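Home Projects Koltar Viaduct Reports Contact

Koltar Viaduct strengthening and approach road: progress report to the funding partners

Thank you, as ever, for your patience since the last report, and for the very kind comments that came back on it. It has been a busy stretch on both sides of the valley and I am glad to say that most of the news is good, although there is one matter with the drainage which I will come to and which I would rather you heard from me first.

The viaduct dates from 1858, and those of you who joined us for the walk along the lower path will remember how well the old piers have lasted. Of the 11 spans, the seven on the Vrabec side now have their new waterproofing and their new deck slab, and traffic has been moved across on to the finished half of the road. We had expected a few grumbles over the switch, as the lanes are narrower and the bend at the Vrabec end is a little sharper than people were used to, but it has settled down nicely. The temporary lights have come off altogether, so buses are running through without stopping.

The four remaining spans, towards Narkum, are stripped back to the masonry. We found more loose fill behind the parapet walls than the trial holes had led us to expect, and Detero, our main contractor, has asked for an extra 42 cubic metres of lightweight concrete to replace it. I have been through the sums with their site team and I believe the request is fair. It can be met from the contingency and I am not asking for anything further at this stage.

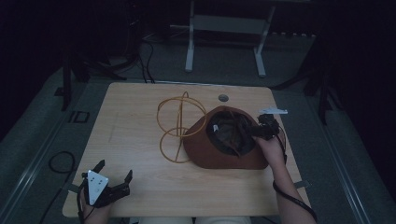 The drainage is the harder subject. The outfall below the Narkum abutment was meant to join an existing brick culvert, and the survey showed that culvert as sound for its whole length. When the crew opened it up they found a long section badly out of shape, with the crown pushed down so far that the inspection camera could not pass. We have looked at relining it and at going round it, and the designers favour a new pipe laid alongside in the verge. That keeps us out of the neighbouring field and avoids a second round of land agreements, which I think we would all be thankful for. I expect to have a firm price before the next report, and until then I have left the line in the cost table marked as open.

On the approach road itself, the retaining wall is up to full height and the backfilling is well along. The new footway is kerbed from the Vrabec roundabout as far as the bus stop, and people have begun using it already, pushchairs and all, even though the final surface is still to come. The crossing by the stop will have dropped kerbs on both sides, as several of you asked, and the lighting columns have been moved back to leave a clear width past the shelter.

A word on traffic. The last count before the works gave 3939 vehicles a day over the viaduct. We will count again once both lanes are open, and I would ask you not to read too much into anything before then, as a good many drivers are still going the long way round by the valley road out of habit.

Looking ahead, the Narkum spans should be waterproofed by November if the weather is reasonable to us, with surfacing to follow in one overnight closure. Notices will go to every household on the diversion route well beforehand, and the bus company has its own copy of the plan. The parapet stone is cut and waiting in the compound. I have also asked Detero to keep the lower path open at weekends for as long as they safely can, as it is much missed when it is shut.

The cost table and the updated programme are attached. Please do ring or write if anything in them is unclear, and if any of you would like to come and see the new deck before the surfacing goes down, I would be delighted to arrange boots and a hard hat.

Project Manager, Koltar Viaduct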